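Odd socks find a home at Stillevport library

May
By Fouzia Rind

Anyone who has ever stood over a washing basket holding one sock and wondering where on earth the other has got to will be glad to hear that Stillevport library has started a sock exchange, and that it is already proving rather popular.

The idea is a simple one. You bring in your clean odd socks, peg them on the line beside the returns desk, and have a good rummage to see whether a match has come in — or something near enough to wear under boots. In its first 2 weeks the line took in 581 socks, most of them black or grey, with a surprising number of children's football socks from the Kisell end of town.

"I thought we might get a carrier bag's worth," said librarian Tiina Hirvonen, who set it up after clearing out her own airing cupboard. "People do stay and chat, which is lovely, and one lady from Ansari Road went home with four proper pairs." 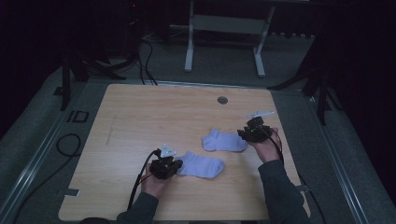
Where the leftovers go

Socks that are still single at the end of the month will be passed to the Wuvmont craft group, which meets upstairs and hopes to turn 200 of them into draught excluders and glove puppets before the summer fair. Pairs are welcome too, and will be kept in a box by the door for anyone who needs them. The line is up during normal opening hours, until 5pm.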